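Kitchen tips for people who record examples

I collect examples for a learning system that must make a simple breakfast. These are small things I learned at Skovholm since March, when we began with the toast task. We have 163 good examples now. Maybe they help you also.

Put everything out before you press record. The plate, the bread and the bowl should have a home on the table, and you should return them there after every try. I mark the corners with small pieces of tape and take the tape away before recording. 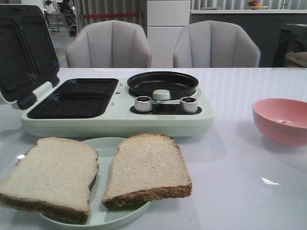 Lid up, two slices of bread on the plate.

Begin with the machine cold and unplugged. The movements are the same for the learning, and your fingers stay safe. When you later use heat, wait 5 minutes between tries - otherwise the plates are much hotter for the last examples than for the first.

Do not close the lid fast. 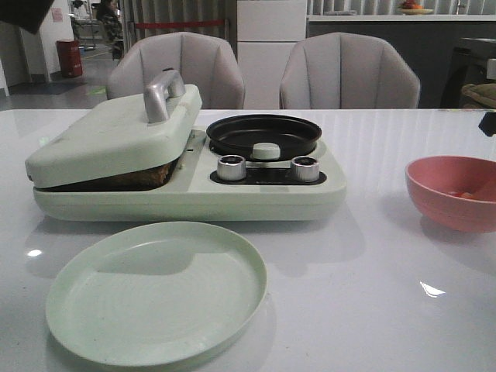

A slow, even movement is easier to learn from, and the filling does not come out at the sides. If you stop in the middle to think, finish the try anyway and write "pause" in the notes. I used to delete such tries, and I regret it a little.

Wipe the table with a dry cloth after every 3 tries. Crumbs collect very quickly, and then they appear in one half of your examples and not in the other. Keep the failed tries too, in a separate folder with a clear name.
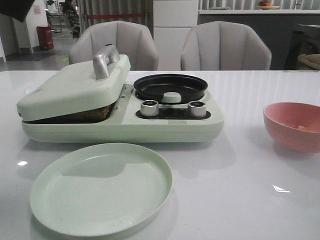 Eino Kuusisto wrote to me that he changes the place of the plate a little for each try, a hand's width or less, because his system at Zatton learned only one position and missed the plate when it was moved. He also asks that people write down which bread they use - soft bread bends more when it is lifted.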